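# Sorting Toy Blocks on a Board: Project Report

Pumphrey Design Workshop, Oct 27, 2019

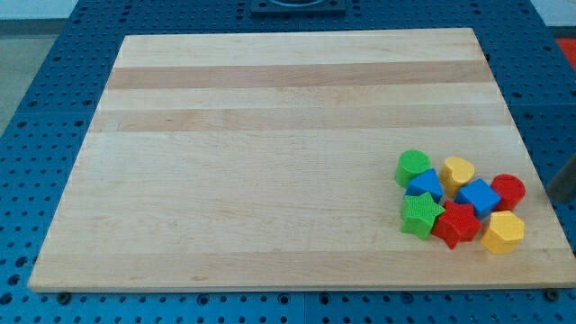
*Figure 1. Blocks in four colors grouped on the board.*

## 1. Task

Our group had to plan a short sorting activity for young children using a board and a small set of solid-colored blocks. The set has two blocks each in green, yellow, blue and red. Shapes include cylinders, a heart and a triangle, so a child can sort by color or by shape.

## 2. Board

We wanted a plain surface that the colors would stand out on. The board is made of laminated strips of pale wood, with a few darker bands running across it. We first thought the bands would distract children, but kept them and used them as lines to sort along. Before the board we tried a printed mat from Stoltari. It curled at the corners and we dropped it.

## 3. Method

Each round starts with the blocks close together on one part of the board and the rest left clear. The child moves them into groups. We ran 48 rounds at the Orlow after-school room in June, with a limit of 6 minutes per round.

## 4. Results

Color sorting was finished within the limit in almost every round. Shape sorting was slower. When blocks started out touching, some children slid the whole group instead of picking one up.

## 5. Changes for next time

- Start with wider gaps for the youngest children.
- Write separate instructions for color and shape.
- Ask Plelley about a smaller board. Ours is too big for the storage shelf.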